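Posting small parcels: reuse the box or buy a mailer?

rhun_bowen
Two small items to send to Meltholm, going in an open-top carton.

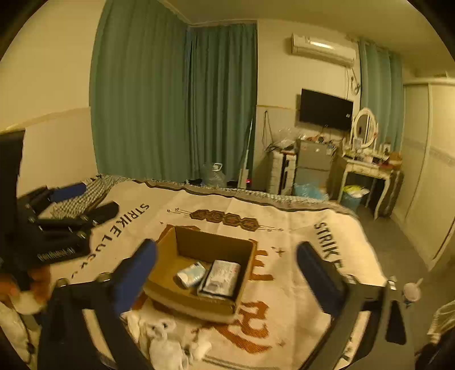 Contents so far, void not filled.

Scale says 400 g packed. Worth cutting the box down?

VWere
Yes. Score the corners and fold the walls in. Less void, less crushing.

taheri_a
Disagree. Scored walls lose stiffness. Leave the height and fill with crumpled kraft paper.

VWere
I've cut down 9 this year, no damage claims.

taheri_a
Light contents, presumably. Try it at 963 g.

rhun_bowen
Mine's light. Scoring it tonight.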